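Tips for recording table-clearing examples in simulation

Updated July 3, 2023

These are working notes from the Kerier dining room set, where we have recorded 329 runs of picking up a dish beside a potted plant. Most apply to any tabletop job.

Before you start
Write the task as one short sentence and keep it on a card by your keyboard. If two operators would read it differently, rewrite it. "Pick up the dish near the plant" is fine. "Tidy the table" is not.

Load the room and check the view before you touch the controls. A tilted head camera is easy to miss once you're busy with the arms.

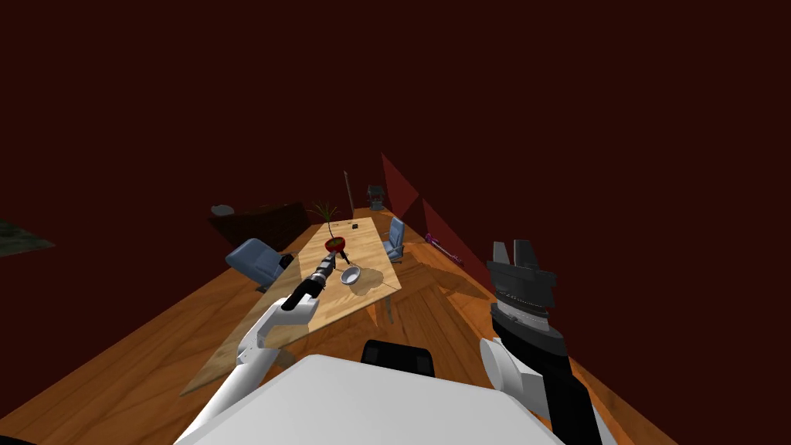 Do 5 practice reaches and throw them away. Your first few will be jerky and the model will learn the jerks along with everything else.

Park the arm you aren't using. Keep it upright and clear of the table, and try not to twitch it. Stray movement in the idle arm shows up later as a habit that is hard to train out.

Picking up shallow dishes
Come in low and slow. Stop just short of the rim, line up, then close. Thin rims tip easily, and a plate that tips can still be a good run if you recover smoothly. Save those and tag them "recovery". 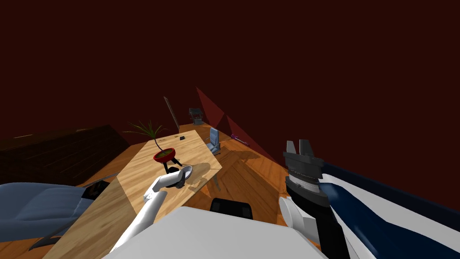

Stay out of the leaves. If the gripper goes through the plant, stop and mark the run as failed. Don't delete it. Humance, our sorting script, pulls failed runs into their own folder and we use them for the success checker.

Change one thing at a time between runs. Shift the dish a hand's width, or turn it, or start the arm from a different height. Moving everything at once makes it hard to see what caused a bad batch.
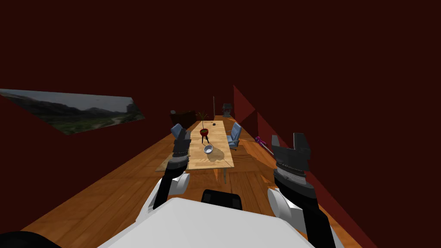

Leave the clutter in. Chairs, things on the floor and small items further down the table all help the model cope with a room it hasn't seen.

Take a break after 9 runs. Grip timing gets sloppy before you notice it.

Saving and labelling
Trim dead time from the start, but leave 4 frames of stillness at the end so the stop is clear. Label the colour of the pot and the type of dish the same way every time. Spelling counts: "grey" and "gray" became two categories in Kaimal and took an afternoon to merge.

Back up before you close the room.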